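A visit to the Tendness soap works, Grulville
April 2026

The soap works at Grulville opens to visitors twice a year, once in February and once in spring. I missed the February one because of the weather and went to the second. 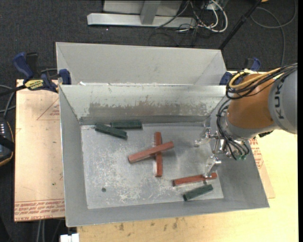

Getting there

The works is on the Birnilero road, a mile or so past the last houses of Grulville. There is a bus, but it stops at the bottom of the hill and the walk up has no pavement for the last stretch. Most people came by car. The parking field was soft at the lower end and I would aim for the top if you can get in early.

Entry was free. You sign in at a desk in the old boiler house, get a paper badge and wait for a group of 11 to make up. I waited twenty minutes. There was tea in the meantime and a display of old wrappers along one wall, which I could have spent longer on. The earliest had a drawing of the chimney on it, and the chimney was drawn a good deal taller than it is.

The boiling room

Soap has been made on the site for well over a century under several owners, and the Tendness name came in with the present one. The boiling room is the oldest part. Two pans are still in use, sunk into the floor so that you look down on them from a gallery. Each holds about 1,000 litres. The oils go in first, then the lye, and the whole lot is kept moving for most of a day.

The smell was milder than I had expected. It is closer to warm candles than to anything you would wash with, as the scent goes in much later. The gallery is narrow and the rail is low, and children have to be held by the hand. Our guide had worked in this room for years before moving to the office, and she was good on the small things: how the surface changes as the soap separates, and how the older boilers judged it by the way it slid off a trowel. They still do the trowel test, and then send a sample to the lab.

Drying and milling

The next building is modern and much louder. The soap is dried and comes out as small noodles, which are mixed with colour and scent and pushed through rollers until they are smooth. You can feel the heat coming off the rollers from the walkway. Ear plugs are handed out at the door. Take them.

On the day I went they were running a plain unscented bar for hospitals, so there was little to smell and the noodles were the colour of porridge. We were told that the pine bar is the one people like to see and that it is usually made in the autumn.

The cutting and stamping end was stopped for cleaning. We were walked past it and the guide explained it from a wall chart. This was a pity, as it was the part I had most wanted to see, but a soap works has to be cleaned some time.

The Kassab room

Upstairs is a small museum in what used to be the counting house. It is called the Kassab room after the firm that owned the works between the wars. The best thing in it is a ledger open at a page listing 1,918 boxes of household soap sent out in a single order, in very neat handwriting. There are also wooden moulds, a set of brass stamps and a length of the wire once used for cutting slabs by hand.

The labels are typed and rather short. I would have liked to know more about the people who worked here and where they lived. There is one group photograph, with no names under it.

The shop

The tour ends in the shop, as they do. Seconds are sold by weight from crates by the till — mostly bars with a chipped corner or a faint stamp. I bought a bag of these and a tin of soft soap for the kitchen floor. Cards are accepted, though the machine was slow and the queue went out of the door by early afternoon.

Practical notes

The tour takes a little under 2 hours, and nearly all of it is standing. There is a lift to the Kassab room but the gallery above the pans can only be reached by stairs. Wear flat shoes with some grip, as the floors in the old part are smooth and a bit slippery. Coats can be left at the desk. Photographs are allowed everywhere except the lab.

There is no café beyond the tea table. The pub at the bottom of the hill does sandwiches until three, and the Birnilero bus leaves from outside it.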